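The Bedroom Shift

A company will now pay you to tidy your own bed, provided you do it with claws. Our writer tries the home kit from Pluvinine.

By Duyên Cù
Dec 17, 2022

The kit came in a case big enough to hold a tuba, which is what my downstairs neighbor assumed it was. She looked relieved when I told her it was grippers. Then she asked what grippers were, and I spent the next five minutes on the landing opening and closing my hand at her.

Pluvinine rents these things out by the month. You take them home, you use them to pick up whatever you own, and the recordings go off to people who are trying to teach robots to do the same. The robot itself never visits. For 172 dollars a month you get two hand-held grippers, a charging dock, a laminated card of instructions and access to a task list that refreshes every morning. Accepted recordings earn credit against the rental, and the brochure holds out the prospect of coming out ahead. I will get to the prospect.

I should say that I had seen the work done well before I ever tried it. In May I sat in on a household session set up by Stockdale, the outfit that trains Pluvinine's new customers, and came away thinking it looked easy. A red cloth on a bed, a handful of things from the drawers, two grippers going about their business.

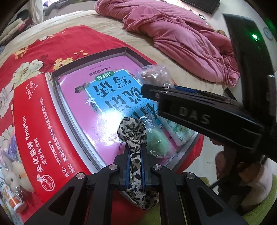 A leopard-print hair accessory in the jaws, over a children's workbook.

The first thing you learn is that a hair accessory is harder than a brick. Bricks stay the shape they are. Fabric goes in as one thing and comes out of the jaws as two, one bunch above and one bunch below, and you have no idea which half is going to touch down first. The trainers like it for that very reason. My instructor called cloth "the honest object" and would hear nothing against it. She felt the same way about plastic wrap, of which she seemed to have a lifetime supply.

The second thing you learn is where your wrist ends. A gripper adds a good stretch of metal to your arm, and for the first hour your brain refuses to take delivery of it. I knocked over a pepper mill I was nowhere near. I tried to scratch my ear. By the end of the evening I could lift a sock, and I felt about this sock the way other people feel about their first marathon.

The squeeze is good, I'll give them that. The trigger has a long, soft pull, and you can feel the difference between holding a thing and crushing it, most of the time. I picked up a ripe plum on day three and put it down again as a plum. The pads wipe clean, too, as I found out with the next plum.

Less good is the task list. It arrives at six in the morning and reads like notes from a landlord who has been thinking about you. Place the soft item on the flat item. Move the flat item toward the window. Return the soft item. There is no why in it anywhere. I did a run of these before breakfast and had the clear sensation of being haunted, and of being the ghost.

You also need space, and the brochure is coy about this. It shows a kitchen island the size of a ferry. Real homes have a bed, and the bed is where most customers end up working, with the duvet shoved to one side and a cloth thrown down to make some kind of stage. It's a decent surface if you can live with the give. Things lean. A shallow tray helps, or the lid off something, so that whatever you drop has a place to be dropped into.

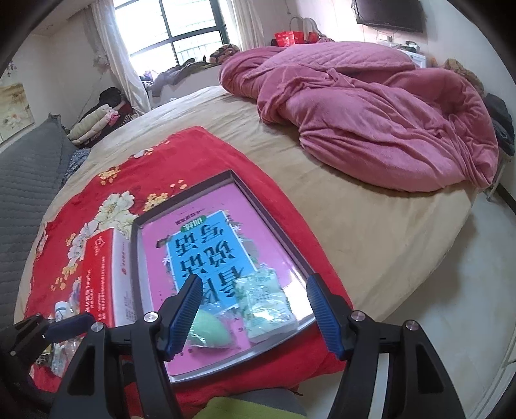
What you get for your money

The basic plan allows you 100 recordings a month. I did mine in 9 days, which I mention only because I was told it couldn't be done by a person with a job. The next plan up has no ceiling and costs 616 dollars for the quarter. Both come with a phone line, answered by a pleasant man who asks every caller to turn the grippers off and on again and is usually right.

Then there's the checking. Recordings go to a firm called Prurkum, whose reviewers decide what counts. They are strict. One of mine came back marked "hesitation," which seemed personal. Another was refused for "excessive rearrangement," and I have thought about that phrase on the bus, in the shower, and at my cousin's engagement party. Decisions can take up to 9 days, and there's no way to argue with them apart from a form with a very small box.

As for coming out ahead: I finished the month short of the rental by the price of a decent dinner. A retired couple I met at the Stockdale session reckoned they were breaking even, but they worked in shifts and had a lot of tissues.

The obvious rival is Hakar, which will send you a single gripper for less. I borrowed one for a weekend. It's lighter, and the trigger is snappier, and you miss the second hand right away. So much of housework turns out to be holding one thing still while you bother another. With a Hakar I could pick up a bag but never get anything out of it. With the Pluvinine pair I could do both, slowly, with my tongue out.

The setups improve as you go. Early on I laid out whatever was nearest, and my sessions were mostly mugs. The better customers put together a proper row before they begin: a bottle that stands, a packet that slides, a toy with ears, something boxy, something flat, a bit of cloth to ruin your afternoon.

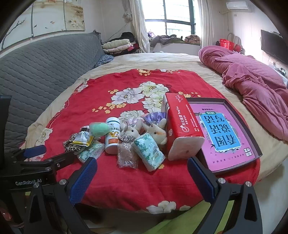

I got fussy about this myself. By the third week I was wandering through drugstores weighing things in my hand, and I bought a travel pack of cotton balls purely for the crinkle. My sister came to stay and found the guest bed occupied by eleven objects in a line, and was told she could have it at eight.

Would I rent it again? I might, for a winter month, when there's little to do and the recordings can go on while the soup does. The grippers are well made and the pleasure of a clean lift is real. I would want the task list to show up later in the day, and I would want a bigger box on that form. The tuba case goes back next week. My neighbor has asked if she can have a go first, and she has a plum.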